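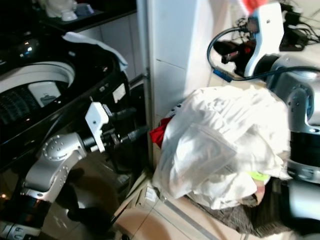 Top loader with the lid up, cloth over the edge.

Towels come out stiff and gray, water is hard
Posted by Shamim Mirani in Home > Laundry

Moved to a hard water area in June. Since then the bath towels have been stiff and slightly gray, and they don't absorb well. Detergent is Vedasell powder, dosed to the full line, plus softener in every load. Cold wash, normal cycle. I tried a second rinse and saw no change. Is it the detergent, the softener or the water? I would like to avoid buying a softening system, as this is a rental.

Wajid Yousafzai

Most likely all three. Calcium and magnesium bind with soap and leave a film on the cotton. Cold water dissolves powder poorly, which adds undissolved detergent to that film. Softener coats the loops and reduces absorption.

Strip the towels once, then change the routine.

Fill with hot water, 140 °F if your heater and the care labels allow it. Add washing soda and let the drum turn for a minute to dissolve it. Add the towels, no detergent, and pause the machine. Soak for 2 hours. Drain, then run a full cycle with hot water and nothing added. If there are still suds in the rinse, run it again.

Afterward, stop using softener on towels and switch to a liquid detergent. Powder is fine in hard water if it contains a builder and the wash is warm -- check the box. Wash towels separately and leave room in the drum for them to move. 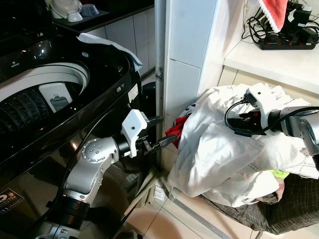
Washer with a filter box in the drum and a white towel on the back edge.

Clean the lint filter too, if your model has one. A clogged filter puts lint back on the load, and on white towels that reads as gray.

Humaira Mohmand

Vinegar. Works for me every time.

Anum Hayat

Vinegar in the rinse helps with stiffness, but don't put it in the same water as washing soda -- they neutralize each other. Repeated use can also be hard on rubber seals, so check the manual first.

For the stiffness alone, shake each towel out before hanging it. Line drying in still air makes it worse. Ten minutes in a dryer on low, then the line, fixed most of it for mine.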